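## Keeping and cooking sweetcorn

Sugar in sweetcorn begins turning to starch as soon as the cob is picked. Cold slows the change. Put cobs in the fridge within an hour of getting them home, husks on, in the drawer or on the lowest shelf. Standard varieties are best within two days. The newer extra-sweet types, such as those sold at the Tanddale farm shop, hold for four or five.

Husk only what is to be cooked. Pull the leaves down in two halves, snap them off with the stalk, then remove the silk with a dry vegetable brush, working from tip to base. A wet brush clogs. 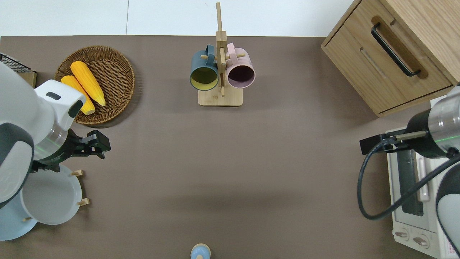

*Two cobs in a round wicker basket.*

Wicker suits corn on the day of use only. Air passes through the weave and dries bare kernels, which then dimple. If husked cobs must wait overnight, wrap each one in damp kitchen paper, put them in a lidded box and chill.

**Boiling.** Use a wide pan and enough water to cover. Leave out the salt until serving. Four to six minutes from the return to the boil is sufficient for fresh cobs; add two for any over three days old.

**Oven.** Set to 200 °C. Wrap in foil with a little butter and allow 25 minutes, turning once.

**Freezing.** Blanch whole cobs for seven minutes, or four if small. Cool in iced water for the same length of time. Drain, dry and bag singly. For loose kernels, blanch first, then stand the cob in a ring cake tin and cut downwards; the tin catches the kernels. Do not cut closer than two-thirds of the kernel depth, or the woody base comes away too.

Stripped cobs make a usable stock. Cover with water, simmer for 40 minutes and strain. It keeps for three days in the fridge.

Mathis Marty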